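Suturing practice by subscription: notes on the Nelix training service

In June our teaching unit completed its trial of the Nelix service, which supplies instruments, practice pads and scoring software to hospitals that wish to teach suturing with robotic instruments. Several colleagues at other sites have asked for my view of it, and I have set it down on this blog so that it may be read by anyone facing the same decision. The views are my own and should not be taken as those of the unit.

The service is offered by Tresalitz in two forms. The first is a straightforward purchase of the training arms, with consumables ordered as required. The second, which we chose, is a subscription under which the arms remain the property of the supplier, and pads, thread and replacement instruments are delivered each month. Our subscription covered 12 trainees and cost 4,000 pounds for the trial period, with delivery and installation included. A further charge of 224 pounds was made for an additional box of pads, which we had not expected to need so early.

Installation took one morning. The engineer arrived at 8.30 and the arms were ready for use before lunch. The written guide is clear on the subject of cleaning and storage, but rather brief on calibration, and we were obliged to telephone twice during the first fortnight. On both occasions the call was answered promptly. I would ask the supplier to extend that chapter of the guide before the next edition.

The exercises are arranged in order of difficulty. Trainees begin by passing a ring from one instrument to the other, proceed to placing a needle, and then move on to closing a cut in a pale practice pad with black thread. The third stage is the one for which most units will take the service, and it occupied the greater part of our time. Thread handling deserves particular mention. A trainee must form a loop and keep it open while the second instrument is brought across, and the instruments offer no sense of touch by which to judge the pull on the thread. The eye must do that work.

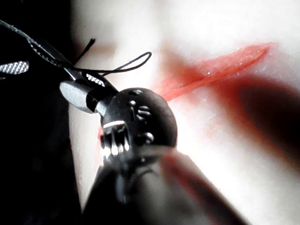 Thu Trình wrote to me after reading a draft of these notes and felt that I had been too generous about the thread. In her experience the supplied thread keeps a curl from the reel, and a beginner may spend half a session fighting the curl when the time should go on learning the knot. She now cuts each length the evening before and leaves it hanging with a small clip at the end. She also asked whether the scoring software makes any allowance for this.

It does not, as far as I have been able to establish. The software records the time taken, the path of each instrument and the number of occasions on which the instruments leave the working area. It has no means of judging whether a knot is sound. A trainee who works quickly and ties badly will therefore receive a respectable mark, and a supervisor must still inspect the finished pad. We kept the completed pads in labelled trays for this purpose, and I recommend the practice to others.

The pads themselves are good. They hold a stitch without tearing provided that the bite is not too shallow, and the cut has enough depth to make careless placement obvious. Over 300 closures were recorded during the trial. Each pad may be used on both sides, a point mentioned only on the inner flap of the box.

We also considered the Poduval bench trainer, which is cheaper and entirely manual, and the Javmont kit, for which the waiting list was longer than our funding period. The Poduval product would suit a unit that wishes to teach hand suturing alone. It is not a substitute for practice with robotic instruments and its makers do not present it as such.

On balance the unit has decided to renew the subscription for a smaller group. We have asked Tresalitz for two changes to the agreement - a larger monthly allowance of pads, and the option of a softer thread. The first has been agreed in writing. A reply on the second is awaited, and I shall add it to this page when it arrives.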